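**Balcony watering robot, the Rirau build (mast day!)**

**taina_c**

Okay, update time, and I am so happy with where this is going. For anyone who missed the first thread: Rirau is a watering robot for my balcony. One upright mast, a carriage that climbs up and down it on a belt, and a short arm on the carriage that swings a nozzle over whichever shelf of pots needs a drink. Soil sensors in the pots tell it when. My balcony is narrow enough that anything with wheels would be in my way all day, so the whole thing has to go up instead of out.

The bench version has been running in my kitchen since September and it has watered six pots without flooding anybody. So on Wednesday I finally took the parts outside to do the real assembly. The mast is a plain metal pole, and behind it goes a tall panel to keep the wind from blowing the water stream all over the place (it gets gusty out there, it's all grass and reeds past the railing and nothing to slow the air down). I got the panel from Prado because they had it in pink and I wanted pink. No regrets!
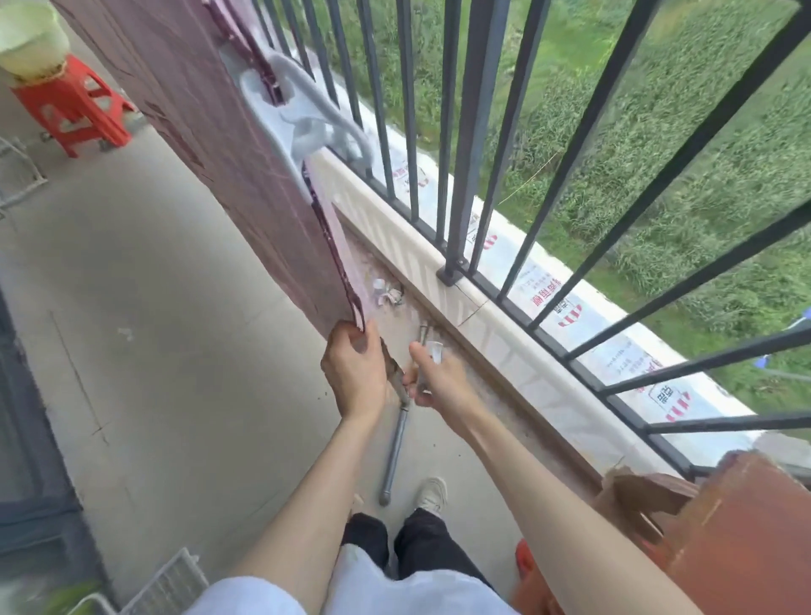 Getting the protective film off is taking me longer than any of the code did. It comes up along one edge and then sticks again the second I let go. I did a practice run with the mast lying down first, working out where the foot goes and how far the carriage can travel before the arm hits the rail. With the pole cut to 138 cm I get 131 cm of clean travel, and I'm fine with losing that last bit at the top to the pulley.

The motor is a regular stepper, 200 steps per turn, driver board from Vatonero. It holds position while powered and I let it relax between waterings so it doesn't sit there humming at 3 a.m.

Open questions:

- do I clamp the mast to the railing or leave it freestanding on a heavy foot?
- belt or threaded rod, last chance to talk me out of the belt
- is one limit switch enough?

---

**rfurtado**

Love this. I've followed it since the cereal box prototype.

Clamp it. Please clamp it. A tall pole with a moving weight near the top and a windbreak on the back is a sail. I don't care how heavy the foot is. Two clamps, one low and one high, with rubber in between so you don't chew up the paint.

---

**everaldo.m**

I'm going to disagree with Rogério on this one. If you clamp to the railing, every time the stepper moves the railing sings. I had a curtain opener mounted that way and my downstairs neighbor knocked on my door asking if I was drilling. Freestanding, wide foot, sandbag on it.

Also you never know how solid a balcony railing is. I wouldn't hang anything with a motor on it.

---

**rfurtado**

> every time the stepper moves the railing sings

That's what the rubber is for. And if a railing can't take a pole and a nozzle then I don't want to stand near it either, Everaldo!

Noise is a driver setting anyway. Run it with finer microstepping and slow down the acceleration. Mine went from a coffee grinder to something I have to lean in to hear.

---

**DalvaC**

Could you do both? Foot carries the weight, and one soft strap up high just stops it from tipping. The strap doesn't need to be tight. That's how I keep my telescope pier from going over and it doesn't pass on any buzz that I can feel.

Belt is good, keep the belt. Threaded rod outdoors is a dirt magnet and you'd be cleaning grit out of the nut every month. The only thing I'd worry about is power loss: with a belt the carriage drops when the motor lets go. How heavy is the arm?

---

**taina_c**

Ooh, Dalva, the strap! That's sort of obvious now that you say it and I hadn't thought of it at all. Doing that.

The arm is light, but yes, it does drop. On the bench it slid down slowly and parked itself at the bottom, which I decided was a feature (it has to go home before every run anyway). With the hose attached I'm less sure, the hose drags and sometimes it stops halfway. I could add a counterweight inside the pole. There's room for one and it would look very neat.

Everaldo, I did knock on the railing and listen to it after reading your post. It does ring a bit, so point taken.

---

**ndantas**

Counterweight inside the pole is lovely until the string jumps off the pulley and you're fishing for it with a coat hanger. Ask me how I know. Put a little cap over the pulley that the string can't get past and you'll be fine.

Two limit switches. One at each end. I know you can count steps and I know the top one never gets hit in theory. The first time the belt skips a tooth your count is wrong and the carriage goes looking for the ceiling.

---

**everaldo.m**

Agreed on two switches. And wrap the wires where they enter, or the rain runs right down them into the housing.

---

**rfurtado**

One switch and a current limit on the driver. If it hits the top it stalls, no harm done. I've run mine that way for two summers.

---

**ndantas**

Yours is indoors, Rogério.

---

**rfurtado**

It's next to a window!

---

**DalvaC**

Tainá, will you post the sensor code too? I'd like to try it on my tomatoes at Wikotside, where we have a shared shop and a sunny wall that isn't being used for anything. I'd skip the mast and only do the valves to begin with.

---

**taina_c**

Yes! Let me clean it up first, there are variable names in there I'd have to explain. I'll put the valve part in its own file so you don't need the motor library.

So for now: heavy foot, soft strap up high, belt stays, two switches, pulley cap. Counterweight if the hose keeps misbehaving. Film first though, I still have a whole side of that panel to peel.

---

**ndantas**

Hair dryer on low for the film. Start at a corner and pull it back flat against itself, slowly.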